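**Zweiarmzelle: Was in den ersten Kostenplan gehört**

**kranich_a** — 13. Juli 2021

Moin. Ich muss bis Oktober einen Beschaffungsplan für eine zweite Zelle abgeben. Vorgesehen sind zwei Arme auf gemeinsamem Tisch, Parallelgreifer, Kleinteile aufnehmen und definiert ablegen. Zur Orientierung der Aufbau, an dem ich mich beim Layout halte, in der Simulation:
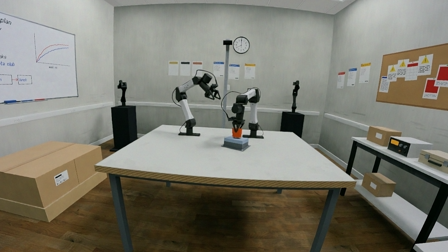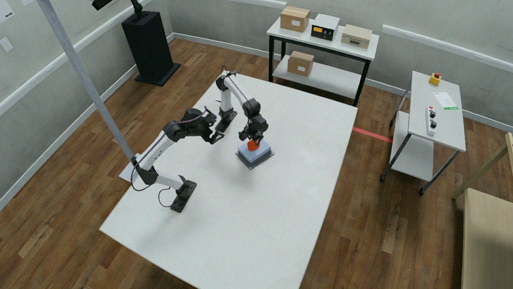
Die Arme sind gesetzt, da gibt es ein Angebot von Skumell. Offen ist alles drumherum: Tisch, Kabelführung, Not-Halt, Kameras, Ersatzfinger. Für den Tisch habe ich 800 Euro angesetzt, für die Kabelführung 119 pro Arm. Reicht das?

**Feldbus_Rolf**

Kabelführung ja, Tisch nein. Zwei Arme auf einer Platte heißt, dass jede Beschleunigung des einen beim anderen ankommt. Wir hatten zuerst einen Werkstatttisch von Dindetti und haben ihn nach vier Monaten ersetzt. Rechne mit 2000 Euro für ein verschraubtes Gestell mit Bodenverankerung.

**m_ellis**

Dem widerspreche ich. Bei kleinen Nutzlasten und moderater Geschwindigkeit genügt ein steifer Rahmen mit Stellfüßen. Entscheidend ist die Platte unter den Grundplatten, da gehört Stahl drunter. Das restliche Geld würde ich in einen zweiten Satz Greiferfinger stecken. Die verschleißen, und die Lieferzeit bei Sani lag bei uns zuletzt bei 70 Tagen.

Meinir Ellis, Standort Sadcombe

**Feldbus_Rolf**

> Bei kleinen Nutzlasten und moderater Geschwindigkeit

Und wenn nächstes Jahr jemand die Taktzeit halbieren will? Gestell kauft man einmal.

**m_ellis**

Dann steht das in der nächsten Anforderung und bekommt ein eigenes Budget. Ich plane keine Taktzeit ein, die niemand bestellt hat.

**tbx**

Anderer Punkt: Not-Halt. Bitte vorab klären, ob ein Taster beide Arme abschaltet oder ob zwei getrennte Kreise vorliegen. Das Sicherheitsrelais steht in kaum einem Angebot, und die Risikobeurteilung wird gern komplett vergessen. Die kostet mehr als der Tisch, egal welcher.

**kranich_a**

Relais fehlt tatsächlich im Angebot, danke. Risikobeurteilung liegt intern bei der Arbeitssicherheit, die Stunden werden allerdings auf das Projekt gebucht. Ich nehme beides als eigene Position auf.

Beim Tisch gehe ich mit 2000 in den Plan und frage Rahmen mit Stellfüßen als Alternative an. Ersatzfinger kommen in die Erstbestellung — 70 Tage Stillstand kann ich niemandem erklären.

**Feldbus_Rolf**

Einverstanden. Lass dir die Bohrbilder der Grundplatten vor der Tischbestellung als Zeichnung geben, mit Revisionsstand.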